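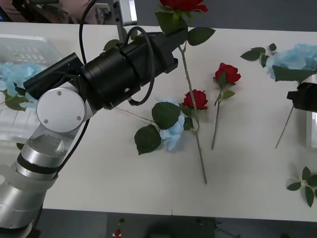
Karkura two-arm recording station, artificial flower set

The Karkura station is a complete workspace for recording two-arm handling examples. It comes with two arms, two grippers, a white table in two sections, a fixed overview camera and the recording software. An operator guides the arms through a task, and each run is saved as one episode with joint positions, gripper state and video on a shared clock.

Thin and flexible items are where most training sets run short. The flower set was put together for that gap. It contains artificial red roses, pale blue hydrangeas and loose sprigs of leaves. Stems bend, leaves overlap, and a bloom has no flat side to grip. Tasks supplied with the set include picking from a tray, laying out a row and passing a stem from one arm to the other.

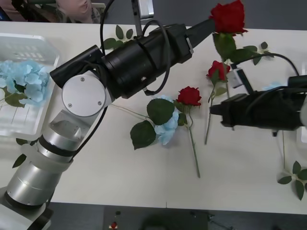 Edit Bodnár: We ran the flower tasks for 3 weeks on our station. Keep the runs where the gripper misses the stem and goes back for it. Our first model was trained on clean runs only and froze whenever a pick failed.

Missed picks are kept by default. The Irna software tags them as recoveries, and they can be filtered out at export. Tags can also be edited later without touching the video.

What you get
Station with both arms, mounted and calibrated
Artificial flower set with tray
Irna recording software, 5 seats
Starter set of 900 episodes
Printed task cards

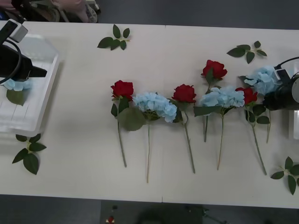

Row layout task, blooms to the far side of the table

Start positions should change between episodes. The task cards give a new layout for each run – follow them even when the change looks small. We suggest at least 100 episodes per task before a first training pass, then a check on layouts the model has not been shown.

Episodes export in the open Imora format or as plain video with a table of joint values. An export can be limited to one task, one operator or one arm.
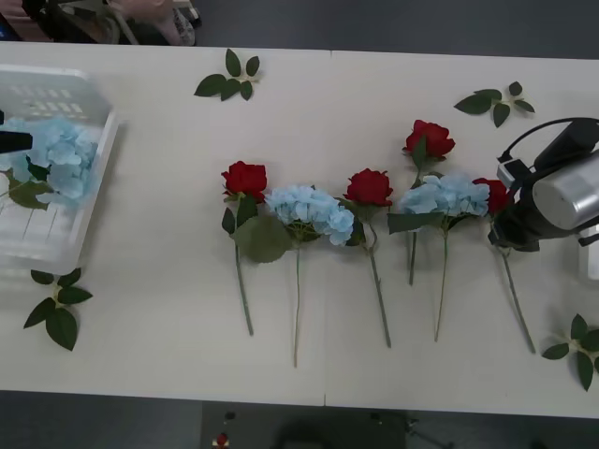
Kerekes Robotics – Training Data Group

Delivery includes setup and a half-day session for operators. Allow clear floor on all sides of the table so that both arms can reach full extension. Gripper pads are wear parts and can be ordered in pairs.

Extra flower sets are sold separately. Mixing new and worn stems in the same session is fine, and some customers do it on purpose to get more variation in stiffness.

For quotes and lead times, contact Toshio Yoshida in the Training Data Group. Please state the number of operators and whether you need the starter episodes.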